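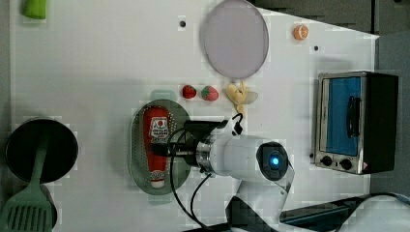
Dagmar Malý replied:
I'd leave the ketchup out of the colander. If the colander is for washing fruit, keep it for fruit. Ours is for ages 3 to 5 and they copy whatever they find at the start of the session.

Sosina Worku wrote:
Fair point, but ours empty everything out within a minute, so I don't mind where it starts. My question was more about how much to put out. We have a full crate of play food at Carndale and I've cut it down to strawberries, banana, a slice of orange and the ketchup. One big plate.
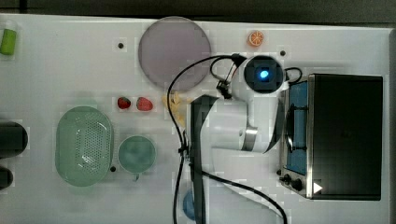 I've also stopped putting out cutlery, as it all ended up in the book corner. The rest of the crate stays in the cupboard and I swap a few bits over every half term.

Radek Michalík wrote:
Far too little for a group. We have 18 children and put out 40 pieces. Less than that and they argue over the banana.

Dagmar Malý replied:
40 pieces is a lot of picking up, Radek. Who does that at your place?

Radek Michalík wrote:
They do. Two boxes, one for food and one for pans. It takes 5 minutes before lunch.

Bianca Mihăilă wrote:
Can I ask about the felt ketchup? We had a cloth one at Flemport and it went bobbly very quickly. I hand washed it in cool water and dried it flat.

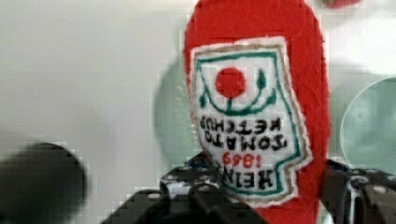

It kept its shape but the filling took until the next afternoon to dry, so do it in July if you can. I wouldn't put felt in the machine again. The plastic fruit just goes in the sink with washing-up liquid.

Sosina Worku wrote:
Thanks Bianca. I've only sponged ours so far. Radek, I have 9 at a time, so I'll add a few vegetables and see how it goes. The fruit stays in a row by the plate to begin with.
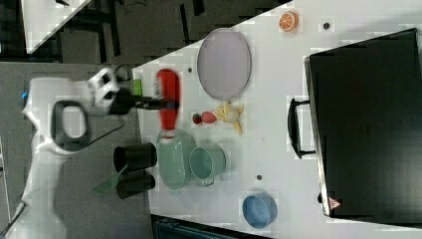 Related threads
Play food storage: crates or drawers?
Toy oven door won't stay shut
Washing felt and cloth toys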